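Workshop notebook, March: reading notes for the Wasum biography 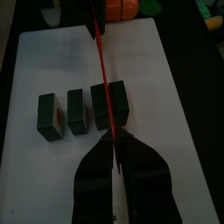

Majdi Sfeir

Back on the Wasum book after a gap. Draft of chapter 4 came from Lai-ching last night and I read it through in one go this morning, started at 7.40, finished before lunch. Notes below, mostly for her and for me when I forget what we agreed.

Chapter 4 covers the Andham years, from the band moving into the house to the second record coming out. It runs to 141 manuscript pages, which is too long for a period where he wrote so little. The first record took up less than half that in chapter 3. I'd cut the tour of the north down to a few paragraphs. We have the diary for every night of it and the diary is dull. He ate, he played, he slept in the van. One entry is good (the flooded hall, the organist who stayed on and played to the bar staff) and that can stay whole.

Interviews. We now have 15 on tape that touch this period. Two of them contradict each other on who wrote the middle section of "Low Field". The drummer says it was there when they arrived at the house. Liao says he wrote it on the upstairs piano and Wasum took it down to the others as his own. Lai-ching has gone with Liao in the draft. I don't think we can. Liao has told that story three ways now, and in the oldest version (the fanzine) the piano is at his mother's. I would print both accounts and say which we find more likely and why. If we find neither likely we should say that too.

Demo tape: played side two again on the good machine. There is a version of "Low Field" at the very end, voice and guitar only, no middle section. That would help Liao if we could date it. The box says Andham but the handwriting on the box isn't Wasum's, and the label has been stuck over another one. Not going to lift it myself. Ask the archive if they will do it.

Speed on that tape is off, by the way. Everything comes out nearly a semitone sharp. Corrected it by ear against the record and made a second transfer. Both files are in the tape folder, the corrected one has C at the end of its name. Please don't quote timings from the uncorrected one, as happened in chapter 3.

Previous books. Reread the relevant part of the first biography, the Zundwood paperback. It is better than I remembered on the house and worse on the music. A lot of what later writers repeat comes from page 93, the argument over the sleeve, and there's no source given for any of it. Every later account has the same shouted line in it, word for word, and the two people who were in the room and will talk to us don't remember any shouting. Lai-ching's draft has the line too. Take it out, or say where it comes from.

Tone. This is the harder one. I came to this job not liking the solo records and I still don't like most of them. Lai-ching does, and her chapters are warmer for it. In chapter 4 the warmth gets in the way in places. "Effortless" appears on four pages running, for songs we know from the tapes took him weeks. The takes where he gets it wrong are more interesting to me than the finished thing. There's one of the waltz where he stops, says the second verse is rubbish, and sings it again with half the words changed. That ought to be quoted in full and given a page to itself. It also made me go back and play the waltz properly, and I've had it wrong for years. It's a good song. Will have to rewrite my paragraph in the introduction.

Lyrics permissions: no reply from the publisher yet. We have quoted more than we can probably afford in this chapter. Marked the ones I could lose in pencil. The waltz stays whatever happens.

Photographs: Lai-ching has the contact sheets from the house. The one on the stairs is the obvious choice and has been in every magazine piece. I'd prefer the kitchen one with the bass player asleep.

Things still open:
Date of the demo box, see above.
Second name on the engineer credit, illegible on our copy of the session sheet.
Whether Liao will sign off his quotes. He asked to see them in context, which is fair, but he should see the drummer's as well.
Spelling of the dog. Both spellings in the diary.

Phoned Lai-ching at 4.15. She agrees about the tour, doesn't agree about Liao. She wants to hear the end of side two before changing anything. Sent her the corrected transfer. Chapter 5 notes next, starting with the lost single.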